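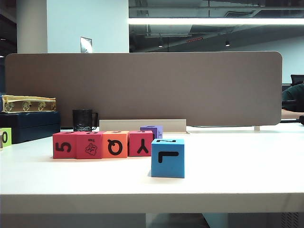

Search the archive Go Advanced

Sunday, 16:40
Posted by Nneka Ezeani

Dear all,

I answer below to the message from the Olaniyan site, because the same question came to me from two other groups and I think it should be settled on the list.

> We follow section 4 of the Pirkik rules for the block spelling tasks.
> The rule says the operator must "reset the workspace" between
> episodes. Does it mean every block returns to a marked position, or
> only that the row is broken up? We have 165 episodes where only
> the row was broken up. Must we throw them away?
> Also, is a block lying on its side a failure or not?

First, please do not throw away anything. The 165 episodes are good, but they must carry the tag "partial reset" so that people who use them can filter. At Jeresance we had the same situation in January and we tagged 80 episodes by hand. It took one afternoon.

For the future, my reading of section 4 is this. The blocks do not need marked positions. We want variety in the start, and marks on the table make operators put everything in the same place again and again. What must be done is that no two target blocks touch at the start, and that the blocks which are not in the target word stay on the table. Some sites remove them to make the task easier. Please don't do this - a policy trained without distractors is not comparable with the others.

The second question is more difficult. A foam cube has a different character on each side, so "correct" has to be about the top face only. I propose the following wording:

"The episode is successful when the top faces of the row, read in order, give the target string. Rotation of a character is recorded but is not a failure. Characters on the side faces are ignored."

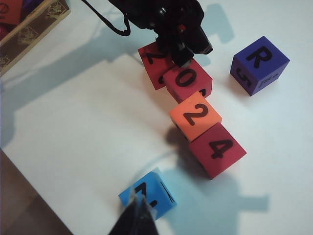
Wrist view, target string 2024. The first "2" is rotated, and under the proposed wording this is recorded only.

With the wording we have now, one annotator can call such a row a success and another can call it a failure, and both of them can point to a sentence in the document. In the Tollatville review we found this disagreement in 200 of 2,131 labels, and almost all of them were about rotation. For me this is a fault of the text and the annotators should not be blamed.

Two smaller points:

- The label must be given from the fixed view and the wrist view together. From the side, the top characters are often not readable. From the wrist, the gripper can cover part of a block.

- The gripper should be fully open and lifted away before the operator ends the episode. If it is still over the last block, we can't know if the block was released.

I don't have a strong opinion about spacing inside the row. Olaniyan asked earlier for a maximum gap of half a block, and I can accept it if somebody writes how to measure it.

Please send objections to the list and not to me privately. If there are none by next Sunday I will put the new wording into the draft.

With kind regards,
Nneka Ezeani
Jeresance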